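4. What We Did in the Simulator

Before I get to the scores I should say how we worked, because a lot of what happened in this project happened around one laptop with four people leaning in. I took the class with Mal-soon Ma, Edin Grgić and Parveen Talukder, and our instructor, Gert Visser, let each team pick its own task. We picked picking things up (hardly original, I know!) and called our controller Modent. All of it ran in simulation, and we looked at the world mostly through the wrist camera, so we got very used to seeing two gray fingers and a lot of maroon. 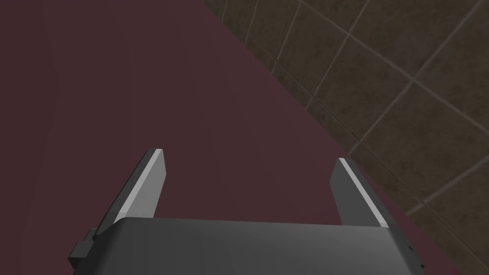
Did the controller know where the objects were ahead of time? It only got the wrist view and the finger positions, and it had to work out everything else from those.

That choice cost us weeks. Edin wanted to feed in the object poses directly, which would have been so much easier, but Parveen talked us out of it - she wanted something we could at least imagine running on a real arm one day. So we recorded demonstrations by hand, taking turns on the keyboard, until we had 893 of them. Mine were the slow ones. Mal-soon's were so smooth that we ended up training one version on hers alone, just to see, and it did nicely on bare surfaces and badly on anything with clutter.

The trouble we ran into most was with things sitting close to a finger. The controller would happily go after an object out in the open, but when something was tucked in near the base of the gripper it tended to back off and start over.

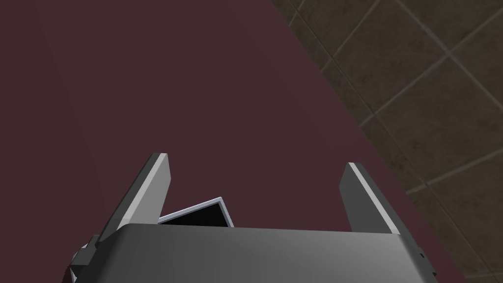 We tried three fixes for this. The first was to record more demonstrations that started from awkward spots, and that helped a bit. The second was Edin's idea of adding a short pause before closing, and I still think it was a good idea, but it made every run longer and we kept hitting the time limit of 90 seconds. The third was to crop the camera view less tightly, and we kept that one for the rest of the term.

By November we had moved on to the busier kitchen setups, where there's more for the camera to sort out and more ways to grab the wrong thing. We gave each trained version 24 tries per setup and wrote down every miss by hand in a shared notebook, with a few words on what went wrong.

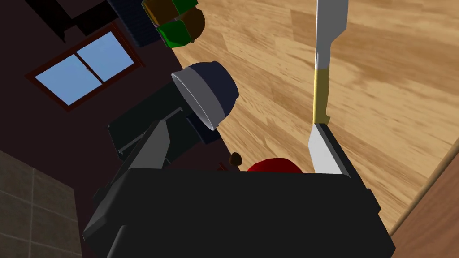 Figure 1. Wrist view in a kitchen setup, with a yellow-handled knife beyond the right finger and a dark bowl farther to the left.

The notebook is where most of Section 5 comes from. Johanna Tanner, our teaching assistant, read the whole thing and sorted our comments into groups, and her groups were better than the ones we'd planned, so we use hers from here on.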